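Section 4. Recording Demonstrations: Desk-Clearing Tasks

Stornow Two-Arm Cell, Operator Guide
Revised July 8, 2023. Prepared by Zoia Pavliuk and Haziq Tuhumury.

4.1 Scope

This section covers the recording of demonstrations for the pen and folder tasks. It assumes that the arms have been homed and that the joint check in Section 3 has passed. Training and playback are covered in Section 6.

A demonstration is called an episode. Each episode contains the joint positions of both arms, the gripper openings, the operator commands and the video from every active camera, all on one clock. A full set for one task is 205 episodes. Partial sets can be stored, but the Rosenthal training tool will not load them.

4.2 Before you start

1. Turn the key on the cell to SETUP. The arms hold position in this mode but do not accept motion commands.

2. Check that each cable has enough slack for the wrist to turn through its full range. Turn each wrist by hand command to both ends of its travel. If a cable pulls tight, reroute it before you go on.

3. Wipe the tabletop. Ink marks and dust show clearly on a white surface, and the model may learn to use them as landmarks.

4. Place the objects listed on the task card. Use only objects from the kit for that task.

5. Turn the room lights to the level written in the session log. Do not change the level between episodes of the same set.

CAUTION: Keep hands, sleeves and hair outside the walls whenever the key is in RECORD. The arms can move as soon as the control handles are lifted.

4.3 Placing the objects

Fixed objects stay in one place for the whole set. For the pen task these are the clear holder and the folder rack. Loose objects are moved between episodes. Only the markers are loose in this task.

6. Stand the clear holder toward the rear left of the table with its open tray facing the arms.

7. Set the rack at the rear right corner, at an angle, with the folders leaning inside it. The folders are not handled in the pen task, but they must be present in every episode.

8. Put the loose markers on the table within reach of the right arm. Vary the direction of the tips and the gaps between markers from one episode to the next. Markers may lie side by side, provided that they do not cross.

9. Load the holder as the task card directs. Markers in the tray may point in any direction.

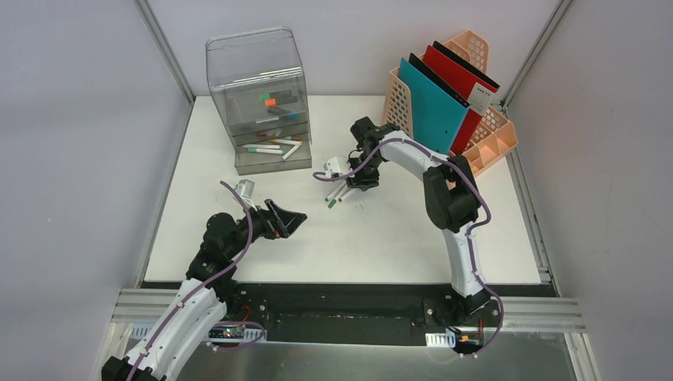 Figure 4-2. Pen task. Right gripper above the loose markers; left gripper empty.

NOTE: Reflections on the clear holder are acceptable. Do not cover the panel or dull it with tape. If a reflection hides every marker in the upper compartment from the main camera, turn the holder slightly and enter the change in the log.

4.4 Recording an episode

10. Turn the key to RECORD and wait for the steady tone.

11. Type the task code and your operator initials. The episode number is filled in by the software.

12. Lift both control handles from their rests. The arms will move to match the handles at reduced speed. Wait until the tone stops.

13. Press the left foot pedal to begin. Leave the arms still for 2 seconds so that the start of the episode can be found in the data.

14. Carry out the task at an even pace. Approach each marker from above, close the gripper near the middle of the barrel, and lift clear of the others before moving sideways.

15. If a marker slips, pick it up again and continue. Recoveries are useful to the model and should be kept.

16. When the last marker is placed, bring both arms to the rest pose and press the left pedal again.

17. Press K to keep the episode or D to discard it. A discarded episode cannot be restored.

Discard an episode if a fixed object was knocked out of place, if a marker fell where neither arm could reach it, or if you stopped for longer than 15 seconds. Slow work is not a reason to discard.

4.5 Using the second arm

Both arms are recorded even when only one does the work. Park the idle arm in an open position over the table, clear of the holder and the rack. Do not power it down — missing joint data will cause the whole episode to be rejected on upload.

On cards marked H, the left arm takes the marker from the right before it goes into the holder. Close the left gripper fully before opening the right one. Sunita Gallagher's notes on handovers, in Appendix C, give the gripper force settings for each marker size.

4.6 Checking the set

18. After the first episode of each session, open it in the Zulonano viewer. Confirm that the video and joint traces move together.

19. Look at the gripper trace. It should close and open in clear steps. A sloping trace points to a worn handle spring.

20. Repeat the check after any pause in which the cell was powered off.

Episodes are uploaded to the Cludurstead server when the key is returned to SETUP. Leave the cell powered until the status line reads COMPLETE. If an upload fails 2 times, copy the session folder to the backup drive and report the session number to Rochelle Whitfield.

NOTE: Sets recorded before November used the older file layout. Do not add new episodes to them. Start a new set with a new task code.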